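The Tidy Bedroom Problem

The Trurside robotics club meets at six in the evening, and by ten past six there is already an argument going. On my first visit it was over a cheese wedge. A toy one, yellow, sitting near the front edge of a desk. Should the robot pick it up by the thin end or the fat end? Eetu Ahonen said thin. Everybody else said fat, loudly, and then somebody found a chair for me and I was in the club too, more or less.

I went along thinking I'd see cars with sensors taped to them (that's what my high school club built, and ours mostly drove into walls). What the 11 students at Trurside have instead is a robot with two arms and a teenager's desk to clean up. The competition is in March, over in Oswood, and the teams have to put away a desk they've never seen before. So the club practices on one they can mess up in as many ways as they like.

And they really do mess it up! Ylva Lindqvist is in charge of that part and she takes it very seriously. Headphones go up on a shelf with the cable hanging over the edge, on purpose, because cables are horrible. Eyeglasses get left on a sheet of paper. She told me she wants every setup to look like a person just walked off to get a snack.

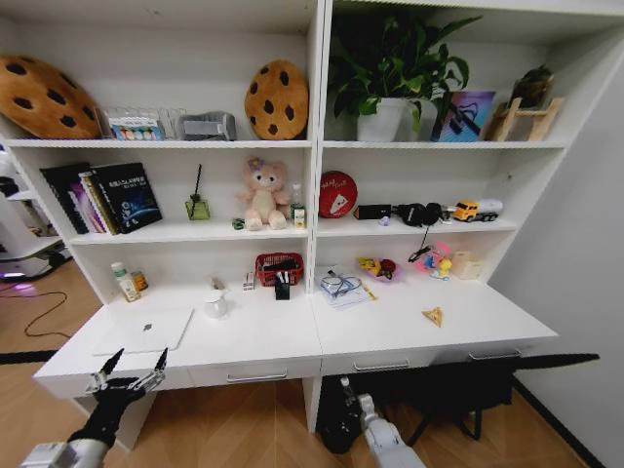 Learning to leave the laptop alone

The closed laptop is the thing they all worry about. It's flat, it's slippery, and those two pointed fingers can't do much with something that lies flush on a desk. Samina Niazi has spent most of the winter on it, and her current plan is to slide it toward the edge with one arm and catch it with the other. I watched her try four times. The third one was beautiful - the whole room cheered - and the fourth one I'd rather not talk about.

Soft things are easier, she says. The pink teddy bear has been grabbed by the head, the foot and once by the bow, and it doesn't seem to mind. The cookie cushions on the top shelf are a favorite with the younger kids, who get to drive the arms by hand for the last 13 minutes of each meeting.

Their coach, Kerstin Myklebust, mostly stays out of it. She'll sit at the back with her coffee and ask one question, something like "where's your other elbow?", and then four people will lean in and groan at the same moment.

When I left, the lights were still on and Eetu was back on the cheese. He's trying the fat end now.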